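Broltero-dev mailing list archive
Reading time: 3 min

From: Lindalva Mendonça
To: broltero-dev
Date: 15 April 2019
Subject: Re: Grasp point proposals on quilted and glossy garments

Tarcísio Rocha wrote:

> The nightly run on the garment set finished with 339 episodes
> replayed. The grasp proposal node returned no candidate in 46 of
> them, and nearly all of those are outerwear. I would suggest lowering
> the confidence threshold in Skivamell for this category until the
> next release. Is there any objection?
>
> I have also noticed that the edge detector fires on the seams between
> quilted channels. Should these be masked before or after
> undistortion?

Dear Tarcísio, dear all,

Thank you for the report. The maintainers would prefer that the threshold remain where it is for the present. Lowering it would return more candidates, but those we examined from the same category lay on interior seams, and a fold begun from an interior seam cannot be recovered by the planner in its current form. We would ask that the 46 episodes be kept together under one label so that they may be replayed against each change separately. 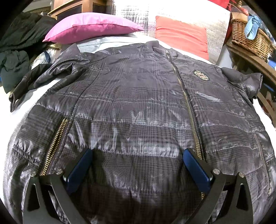 The highlight filter is, in our view, the first component to correct. It was written for cotton and knitwear and treats any saturated region as missing data. On a shell such as that of the grey puffer jacket, the bright streaks lie across the quilting itself, and the filter then divides one garment into several pieces, none of which is large enough to pass the area check. The shadow of the gripper between the two pads has a similar effect from the other direction, as the segmenter is inclined to read it as a gap in the cloth. Both cases should be handled in the mask stage, before any candidate is scored.

With regard to your second question, seam masking should take place after undistortion. The seam model assumes parallel lines, and toward the corners of a wide-angle view that assumption does not hold. Please also confirm that the calibration file in use is the one issued in October. We found 11 episodes at the Jimamthorpe site that had been processed with the earlier file, and their results should be set aside.

A related matter concerns zippers. The detector currently labels every long diagonal zipper as a front closure, including those that belong to pockets. Where two are found on one garment, the planner should take the one that reaches the collar as the axis for folding. A patch to this effect is open for review under ticket 693, and comments from the Pimentel group would be particularly welcome, as they maintain the folding templates.

Kindly do not merge changes to the threshold or to the area check until the replay has been repeated with the revised filter.

With regards,
Lindalva Mendonça
Perception maintainer, Broltero

Recent threads
Skivamell: configuration keys to be withdrawn
Replay tool stops on empty depth topic
Folding templates for hooded garments
Request for reviewers, mask stage

Contact the list administrators | Copyright Broltero project | Back to top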